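Last Ferry to Varau

Missed the 4 o'clock. Next one Monday, the woman at the kiosk said, and went back to her crossword.

So. Dasham for two nights. One hotel, 500 a night, breakfast extra. I walked the harbour wall in the wind, ate a fish roll, walked it agian. Fog on the water. You could hear the bell buoy but not see it.

In November, she'd said, you can see Varau from the church steps. I climbed them anyway — 446, my knees say more. Grey all the way down.
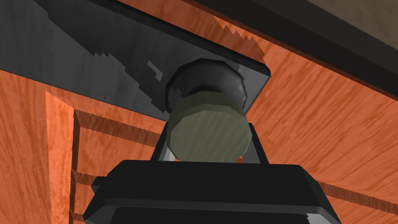
Merora Krawczyk

Sunday the fog went. Just like that, halfway through my coffee. And there was the island, green, much to close, a white house on it and washing on the line. I'd pictured something bigger.

Ran up the steps again. Stayed till the bell rang for lunch.

Monday the ferry came in early. I watched it load, two vans and a goat. Then I went and asked about the hotel, one more night.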